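Talk notes: making a bed in a small room
Gumaro Villalobos, Fodwood housekeeping evening
Last updated: Friday, January 19, 2018

1. Opening
Say hello, thank Arus for the hall. Talk runs 20 minutes, questions after. Ask who makes their bed before breakfast.

2. Strip back first
With a bed in the corner you only have so many sides to work from. Push the quilt to the wall and leave it there while you see to the sheet. Move clothes off the head of the bed. Pause on the slide: quilt heaped along the wall, pink garment still over the head end, creases in the fitted sheet.

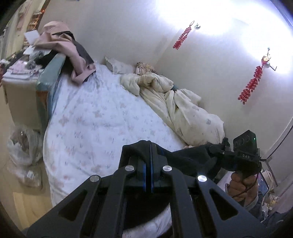 3. The sheet
Far corners first, kneeling on the mattress if need be. Pull towards you, then smooth with the flat of the hand. Mention the October class, where we did this in pairs.

4. Quilt and pillow
Shake the quilt from the foot end. Pillow last. Hang clothes up now or they go back on the bed.

Hand out the Jestero sheets. Next talk is drawers.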